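Fold the Black Clothes on Something White

I have been folding laundry for other people for 13 years, first at the Rolton Street wash-and-fold and now at a smaller shop in Figueroa, and I have come to hold one opinion strongly enough to write it down. Black clothes should be folded on a white surface. A big sheet of plain paper will do. Most people fold them on the bed or on their lap, and then wonder why the stack leans.

The trouble with black fabric is that it hides its own shape. On a blue shirt you can find the side seam without trying. On a black one, at nine in the evening under a kitchen light, you may not know which side is the front until you have felt around for the tag. A dark bedspread makes it worse. You lose the hem against the blanket, you guess, and the sleeve ends up sticking out of the bottom of the fold.

When I started, the tables at Rolton Street were a dark brown laminate. Whites went quickly on them and blacks went slowly, and we all accepted that as a fact about blacks. Then in January of my second year a roll of paper was left over from a window sign, and I taped a length of it to my end of the table. I did it to cover a sticky patch. By the end of the shift I was taking the dark loads from the other tables.

Some people say this is fussy. A shirt is going in a drawer, they say, and who looks in a drawer. I understand that, and I don't iron pillowcases for the same reason. But folding happens every week, and a badly folded black shirt gets pulled out, shaken, looked at and put back several times by someone hunting for a different black shirt. I own seven that are nearly alike. I know how that goes.

Others say a light wood table is pale enough. It's better than a bedspread, I'll give it that. But wood has grain, and grain is one more set of lines to look past when you are trying to find an edge. Paper has no lines. It also shows lint, which I want to see before the shirt goes in the pile.

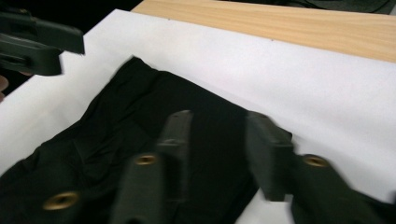

Black fabric on white paper, loosely spread. The upper edge is easy to find even with all those wrinkles.

The paper should be large. A small sheet is a nuisance, with half the garment on it and half off. I buy mine from Trosemora, 88 feet to the roll, and one roll lasts me most of a year at home. I tape down the corners. If the sheet gets a crease in it I turn it over, and after that I use it for wrapping.

The folding itself can be done however you like. Spread the thing out first, flatten the wrinkles with your palms, working from the middle, and don't start until you can see the whole outline. I fold in thirds. My mother folded in halves and her drawers looked fine.

I don't bother with any of this for socks.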